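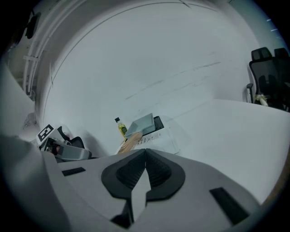 Get the handle sorted before anybody talks about eggs, Ifeoma Okonkwo told me when I walked into the Durlow workshop on Monday, and that's pretty much the mood over there right now. I'd been hoping for breakfast!

The project is called Grolel, and the plan is a kitchen arm that can make a rolled omelet on a tabletop cooker. It's a shared build – anyone with a bench key can join in – and for now the work is all hand-held grippers, one per hand, with people going through the cooking moves themselves. The arm gets its turn later.

Binta Akinola has been working on the jaws (she's on her second set, and she showed me the first, which had a crack right through it). She says a pan handle is much meaner than it looks, because the weight all hangs off one end and wants to twist. Most runs last some 45 seconds, and they'd like 90 of them saved before they touch the arm. I had a go too and my wrist was grumbling after 10 minutes.
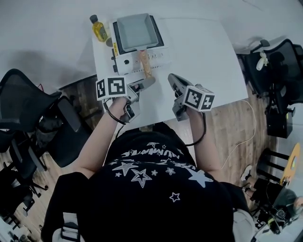
*Gripper on the pan handle at the Durlow workshop.*

Cleanup moves are on the list as well, and Binta would happily do those first. Ifeoma wants the pan finished. They were still going back and forth on it when I left. The next open evening is in September, and you don't need to bring any tools.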